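Minutes of the Family Activities Group, Hirkstead
Meeting of 22 January 2025, community hall, small room

We use cookies to remember your settings and to count visits. Accept all | Manage choices

1. Minutes of the last meeting
The minutes were accepted with one correction: the paper lantern morning was for ages 4 to 8, and this is now changed on the website.

2. Lantern morning, short report
We had 69 children with their parents. The cutting tables were too crowded in the first hour and almost free in the second. For the next craft morning, families will get a start time when they register. The glue sticks from Rosenthal dried out very quickly and we will not order them again. There are still two boxes of colored tissue paper in the cupboard, and these should be used before we buy more.

3. Summer play days
It was agreed to hold 2 play days on the field behind the school in Brarkier. The group discussed if the water games should be in the morning or in the afternoon. Parents of small children prefer the morning, so this was decided. The sack race stays. The egg race was discussed for longer than planned – some members find it a waste of food – and it will be done with potatoes.

The hall will be reserved as a rain place for both days. Families should bring their own cups and a hat for each child.

4. Toys and games on loan
The loan shelf is used well, but many puzzles come back with pieces missing. From now on every box will have a paper inside which says how many pieces belong to it. The loan time stays at three weeks. The wish to lend also outdoor toys was supported, if a dry storage place can be found. 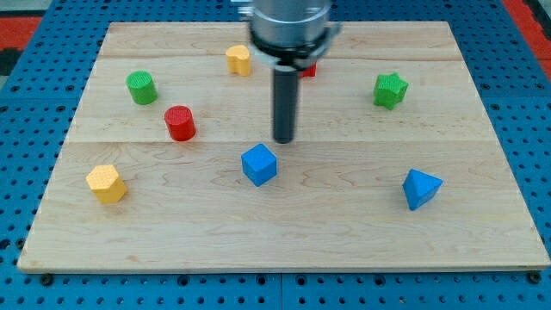 5. Money
The request to Vitilus for 3,000 was sent. No answer has come yet. If it is refused, the group will use 1,000 from its own savings for the play days, and the new climbing net must wait. The price of the craft mornings for families does not change.

6. Other matters
– The sign-up form does not work well on older phones. It will be made shorter.
– One parent asked by letter for a quiet corner at every event. Agreed, with two mats and some picture books.
– The story hour starts again in September. Readers in other languages are very welcome.

The next meeting will be announced on the notice board and by email.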